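Storing and Cleaning Vinyl Records at Home
Monday, January 17, 2022

Most surface noise on a used album comes from dust and skin oil in the groove. Both can be removed with basic supplies. Scratches can't.

Before you start
Work on a flat surface with a clean cotton towel under the record. Hold the disc by the edge and the label only. Keep the sleeve well away from any liquid.

Dry cleaning
Use a carbon fiber brush before each play. Set the platter turning, rest the bristles lightly across the grooves for 3 rotations, then draw the brush slowly off the outer edge. Pressing harder pushes dust down into the groove.

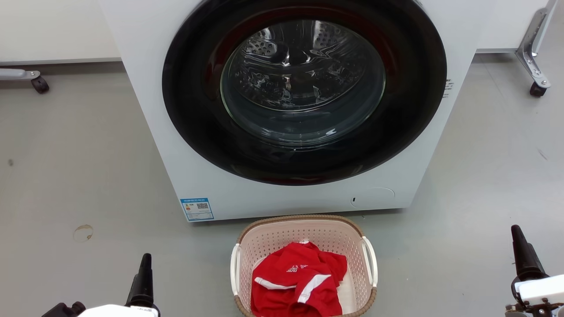

Can a record be washed in tap water?
Tap water is fine for a first rinse, but the last rinse should be distilled. Minerals in tap water stay behind when it dries and are heard as a fine crackle.

Wet cleaning
Add a drop or two of plain dish soap, without lotion or scent, to a bowl of distilled water. Dampen a microfiber cloth and wipe along the grooves, never across them. Keep the label dry – the paper lifts easily and the ink on older pressings can run. Rinse with a second cloth, blot, and stand the disc in a clean dish rack until no moisture is left. Don't use alcohol on shellac 78s. It attacks the surface.

Wash new microfiber cloths before first use, without fabric softener. Softener leaves a film that ends up on the vinyl.

Inner sleeves
Replace plain paper inners with polyethylene or poly-lined paper. My copy of the Naleck live double album shed paper fibers onto side two for years. Keep printed inners in the jacket, empty, behind the new sleeve.

Shelving
Store albums upright, snug enough not to lean and loose enough to pull one out with two fingers. Stacking them flat causes ring wear on the jackets and can warp the bottom discs. A full shelf is heavy, so put a vertical divider every foot or so and check the load rating of the shelf. Keep records out of direct sun and away from radiators.
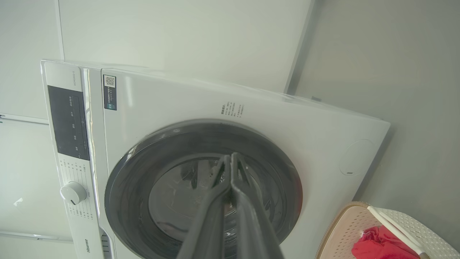
Hanne Pitkänen wrote in to say that she files box sets on a separate low shelf, as the deeper boxes push standard jackets forward and bend the corners.

Stylus
Clean the stylus from back to front with a dry stylus brush. Side to side can bend the cantilever. If sibilants on a vocal record still sound rough after the record and stylus are both clean, check the tracking force with a gauge before replacing anything.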